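Print this article | E-mail this article | 5 comments

4.3 Loyalty after a coaching change

We turn now to the part of the study that our readers in the supporters' groups asked about most often, which is what happens to a fan's attachment when a well-loved coach leaves in the middle of a season. The earlier sections dealt with wins and losses, and those turned out to matter less than we had expected going in. A coach is a different sort of loss. Fans spoke of the departure at Pastside the way people speak of a neighbor moving away, and we think it is worth staying with their words for a little while before we go back to the survey scores.

Of the 121 season-ticket holders who filled in our long questionnaire, most had been attending since childhood, usually with a parent or an older cousin, and many of them still sat in the same block of seats. We asked each of them to rate their closeness to the club on a scale from one to eight, first in the week of the announcement and again after five home matches under the new coach. The dip in the first set of scores was plain enough. What pleased us — and surprised Kassab, who had bet a lunch against it — was how quickly the scores came back among people who traveled to matches in a group. Fans who went alone recovered more slowly, and a few of them had stopped going by the time we called.

The interviews help to explain this. Harb and Issa, who carried out most of them, noticed that group travelers talked about the ride as much as the match. One man described the drive home after the last game under the old coach as the best evening of his year, although the team had lost badly. A woman from the Obeidat end of the stadium said she would keep coming "as long as the same four people are in the car." Wijesinghe has suggested that we call this carpool loyalty, and the name has stuck in our office, though we use the duller term "shared attendance" in the tables.

We should be careful here. Pastside draws a crowd of 3000 on a good day, and a small club may hold on to its people in ways that a large one cannot. Thakur's parallel work on the Trurnedari supporters points the same way as ours, but his group was younger and was reached only once, on 17th May, so the two sets of answers can't be laid side by side.

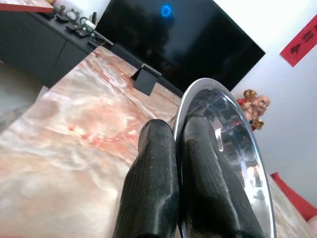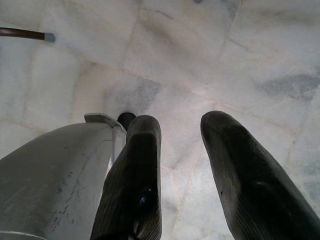

Figure 3. Gripper fingers at a round steel plate held by its rim (first picture) and open over a pale marble tile floor (second picture).

Share (8)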